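**Tableware glaze notes, 27 Feb 2025**

The Wurkdale kiln group has finished its second round of tests on low-temperature glazes for everyday bowls. Korkor Odoi fired 226 test tiles in two kilns and logged the cooling rate for each load. 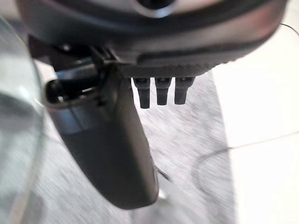 Pinholes were the main fault. They were most frequent where the glaze had been applied over bisque with visible dust, and a slower cooling rate did not reduce them. Wiping each piece with a damp sponge did - Dela Gbeho recommends two passes, with a clean sponge for the second.

Pale glazes showed more crawling at the rim than dark ones. A thinner coat on the upper edge is advised until the recipe is revised. A round shallow bowl with a cream rim will show this fault early. 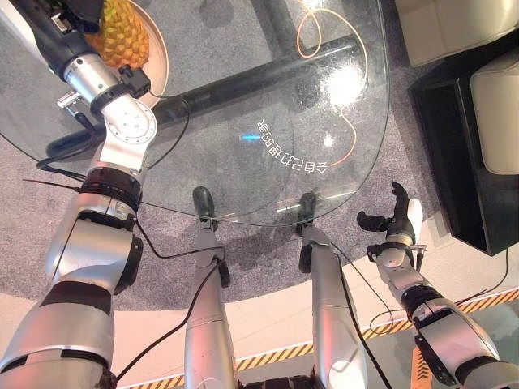

## Next firing

The next load is limited to 199 tiles. Send glaze codes to Chutima Kamolrat before packing.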